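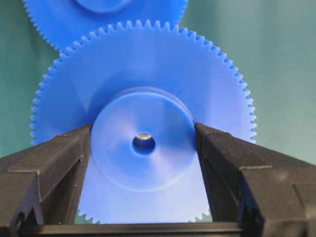 Gallance Radar Speed Display, Model 2

The Gallance Radar Speed Display shows approaching drivers their current speed beside the posted limit. It is intended for school zones, residential streets, and the approaches to work areas, and is supplied to municipalities, school districts, and property managers.

How the display works

A forward-facing radar sensor measures the speed of oncoming vehicles and shows the reading in amber numerals. When a vehicle exceeds the threshold set by the operator, the numerals flash. Above a second, higher threshold the display goes blank, which discourages drivers from treating the sign as a contest. Both thresholds are set by the operator and may follow a weekly schedule.

The sign does not photograph vehicles, read license plates, or issue citations. Speed and time of day are stored for each vehicle and may be downloaded as a spreadsheet file.

Specifications

Display: amber LED, two digits, automatic dimming
Factory speed threshold: 35 mph
Log capacity: 2,000 hours of operation
Power: solar panel with battery, or line power
Housing: powder-coated aluminum, lockable rear door
Mounting: existing pole or portable trailer
Warranty: 2 years, parts and labor

Included with each unit

Display with sensor, mounting brackets and stainless steel bands, door keys, battery charger, printed installation guide. The portable trailer and the "YOUR SPEED" header plate are ordered separately.

Installation

Installation must comply with state and local rules for traffic signs. Purchasers are responsible for obtaining permission from the road authority before mounting a unit within the public right-of-way. The sensor requires a clear line of sight to the lane being measured. Trees, parked trucks, and other signs may reduce its range.

Ordering and service

Units ship from the Undale warehouse. Repairs and calibration are carried out at the Drirndale service center, and a calibration certificate is returned with each unit. Customers replacing an older Midtbø display may reuse the existing pole brackets, but the Midtbø battery pack is not compatible and must be removed.

Quotations for public agencies are issued in writing and remain subject to stock. Prices and specifications on this page are effective 23 February 2026.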